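Veketti is a method for teaching robot arms to tidy small packaged goods, worked out at the Sostmont laboratory. People carry a hand-held gripper with a camera on it and do the job themselves, at home, and the arm later learns from the recordings. The first collection holds 1229 recordings from 139 homes – a lovely spread of beds, shelves and kitchen tables!

Snack bags are the hard part, as they crumple and slide when pinched. Padded fingers are used for them, and each recording pairs the camera's view with the width of the grip.
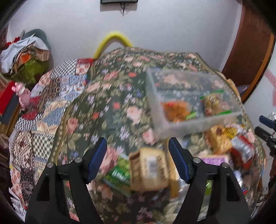

Erzsébet Sipos argued that blurred recordings should stay in, as a robot's own camera will blur too when the arm moves quickly. A trial at Kimdale took up the idea, and the result was striking: with the blurred recordings kept, the arm put away 81 per cent of packets in rooms new to it. Later work has turned to bottles and small boxes, with softer pads on the fingers.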